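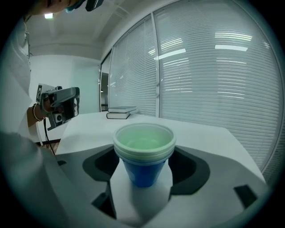
Nesting clearance is the spec I check first when buying plastic cups for the hall kitchen, ahead of volume or colour. Two cups with the same rim diameter can have different wall tapers, and the mismatch only shows once they're stacked. With a blue one on the outside and the pale ones nested inside it, the rims sit just above one another in thin bands, slightly uneven. I can live with that much unevenness.

**2/** Rim gap matters for storage. Our shelf has 40 cm of usable height. At 3 mm per nested cup you fit plenty. At 12 mm you need a second shelf.

**3/** Too little gap is worse. Cups put away damp form a seal and lock. Velimir Omerović's fix: cold water in the inner cup, stand the outer one in warm water, wait a minute, twist. Don't pull straight up. Don't lever the rim with a knife, it leaves a burr.

**4/** Drying: upside down on a rack, singly, overnight. A tea towel on a flat bench traps water under the rim.

**5/** Sorting rule as of Mar 3, 2023: stack by mould, then by colour. Ho-yin Tai wanted colour first because it looks tidier in the cupboard. We tried it. Mixed tapers leaned and the door wouldn't close.

**6/** Any cup with a crack at the lip goes in the recycling. Hairlines at the base get one more wash and a fill test over the sink.

**7/** Next order is in May. If you know a supplier who publishes the taper angle, send me a link.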